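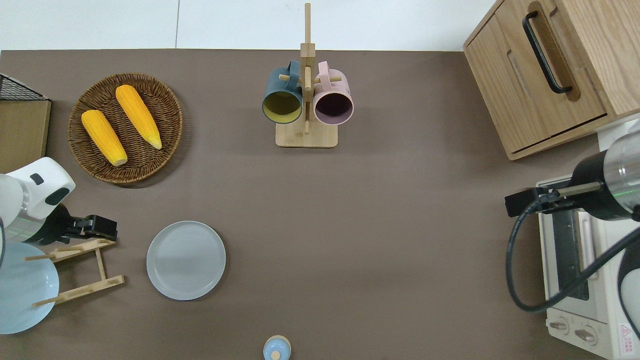
**Cyprian Sobczak**

Question for anyone collecting demos on two arms. We're recording plate-to-rack runs at Krajewska and I've got 200 so far, all with the gray plate starting flat on the table. Lucyna wants 525 before we train anything. I say train now and see where it falls over — am I being lazy?

**cosetti_fan**

Not lazy! I'd train at 200 and then go collect whatever it's bad at. My first set was way bigger than that and half of it was the same reach over and over. 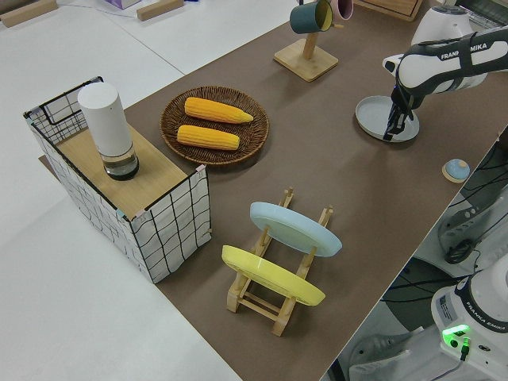
Lolton, August

**Lucyna Marciniak**

Jumping in because I'm the one being argued with, lol. With the yellow plate and the blue one both up in the rack, the target is a narrow gap, and the policy needs to see plenty of near misses and recoveries. Cyprian throws those out. I want them kept and tagged.

**Cyprian Sobczak**

I threw out 40, and most of those were me fumbling the controls (fine, some were probably usable).

**jutden_ops**

I'm with Lucyna on keeping recoveries but not on the number. Do you move the clutter? If the corn and the mugs stay put for every run, it'll learn that table and nothing else.

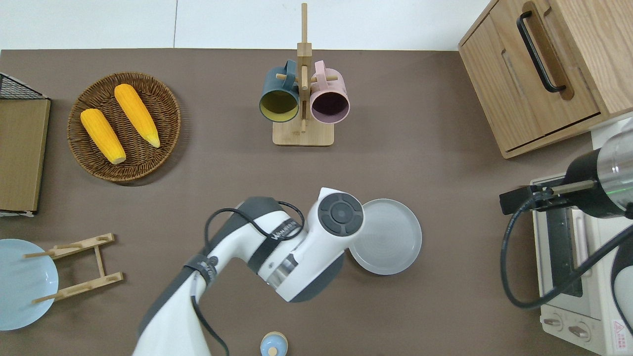
*Overhead view, corn basket and mug rack up top*

**Lucyna Marciniak**

We have 4 layouts on paper. I'd like more, but each one means redoing the reset sheet.

**jutden_ops**

Skip the sheet and just shove stuff around between runs. Seriously, it's quicker.

**Cyprian Sobczak**

She's going to hate that. I'll try it after lunch and post the loss curves.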